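Vorwood Desktop Bin, Orange

Small round bin for benches, desks and shared kitchens. It suits spots where a full-size recycling bin won't fit and empties tend to pile up beside the sink or printer.

The outside is orange, the inside is black, and a thin gold-coloured rim runs around the top. There is no lid, so drink bottles go in from above with their caps on. We list it under Recycling - Benchtop, but plenty of customers buy it for scrap paper or tea towels.
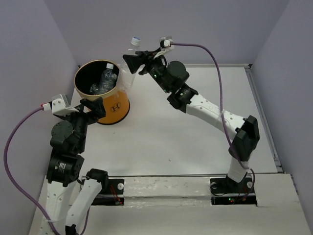 Desktop Bin in orange with clear plastic drink bottles. Black H logo on the front.

Details
Shape: cylinder, open top
Colour: orange with black interior
Logo: black H in a dark circle, slightly right of centre on the front
Sold: singly or in cartons of 6
Stock code: VW-30

Care
Wipe out with warm water and a little dish soap. Dry the rim with a soft cloth. Do not use scouring pads or bleach on the gold-coloured finish. Not dishwasher safe.

Liners
Dewulf small liners fit with enough left over to fold down outside the rim. They come in rolls of 32 and are sold separately. The Mumine liners we used to carry were too short for this bin and have been dropped from the range.

Delivery and returns
Orders leave our Stellent warehouse by standard post. Cartons go by courier and need a street address - no PO boxes. Unused bins can be returned within 30 days in the original packaging. Return postage is at the buyer's cost unless the bin arrives damaged.

Next carton shipment due in July. Single bins are in stock now.

Page updated Jan 28, 2025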